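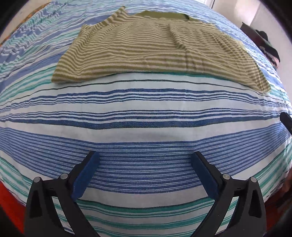

Collar keypoint keeps landing on the wrong corner when shirt and cloth are both striped. More data, or something else?

Posted by Kelly Rudd, 2026-01-18

I'm training a garment keypoint model on wrist camera frames from a hand-held gripper. It predicts neckband left, neckband right, both sleeve tips and both hem corners, and a planner picks a first grasp from those. On plain shirts over a plain table it does fine. On a striped shirt over a striped cloth it falls apart. In frames like this one, with the olive shirt, the hem corners drift onto the blue and white stripes and "neckband left" jumps to the raised bit of sleeve at upper left.

The vendor of the labeling tool we use (Ratetti) says to collect 2,000 more demos and it will sort itself out. I have heard that before. In November we added a big batch and the plain shirts got a little better while the striped ones didn't move at all. Confidence scores stay high even when the point is clearly off the garment, so I can't filter on those either.

Is there anything worth trying before I spend another month collecting? I run a keypoint network on single images, fisheye, no depth. Masks come from an off-the-shelf segmenter that I don't entirely trust.

Doğukan Ersoy

I wouldn't collect anything yet. First find out what the network is looking at. Take your bad frames, paint the background flat gray outside a hand-drawn mask, and run the same weights again. If the hem corners snap back, you have a figure/ground problem and the cloth is pulling them. If they stay wrong, your problem is on the shirt and the mask won't save you. It costs an afternoon. Painting out the background is a shift in the input too, so run your good frames the same way for a baseline.

My bet is that you have both. The near hem on that shirt curves over a teal stripe that runs close to parallel with it, and a network that learned "long edge with a contrast change" as a hem cue has several more to choose from further down the cloth. The neckband is a separate matter. It's solid green with no stripes, so it ought to be the easiest thing to find on the whole garment. If the model prefers a pointed bit of sleeve, I'd suspect it learned "highest corner" from your plain shirts, where that was probably true most of the time.

Things I would check, in this order:

Your labels. Pull 17 striped frames at random and have two people label them without seeing each other's work. When we did this on the Damgaard set, our annotators disagreed on folded sleeve tips by more than the model's reported error, so the reported error meant very little.

Your split. If frames from one recording are in both train and test, the plain shirt numbers are flattering you.

Your crop and rotation augmentation. On a fisheye lens, straight stripes bend toward the sides, and a crop moved to the center keeps the bend. You end up training on geometry the camera can't produce. Either undistort first or don't shift the crop.

As for confidence, a heatmap peak tells you the network found something sharp. It doesn't tell you the something is a collar. Run 3 models from different seeds and look at how far apart their points land. It's crude, but I'd take it over the score you have now.

Thitima Inthanon

Just use a bigger backbone. We swapped ours and the stripes stopped being a problem. Also turn up color jitter.

Duangjai Limsakul

I'd be careful with the color jitter advice. Hue may be the one cue that separates an olive and beige shirt from a blue, teal and white cloth. Jitter it hard and you're left with stripe edges, and those are what's confusing the model. Mild brightness changes are fine. And "stopped being a problem" on how many held-out shirts?

I agree with Doğukan on the gray background test. One addition: ask whether the planner needs all 6 points. Ours at Clincombe only used the neckband for the first grasp, so we dropped the hem corners from that stage and predicted them again after the lift, from a new frame. The failures we cared about went down and we didn't collect anything. It did nothing for crumpled shirts where the neckband was underneath, and I haven't seen a single-image method that handles those as well as its paper claims.

If you do end up collecting, change the cloth between recordings and keep the shirt the same. Most people do it the other way round and then wonder why the background leaks in.

Kelly Rudd

Ran the gray test with hand masks. Hem corners came back on most of the bad frames, neckband left didn't. So that's two problems, and the vendor's answer covers neither. Labels are next. Tassanee Wannasri is doing the second pass, and she hasn't seen my first one.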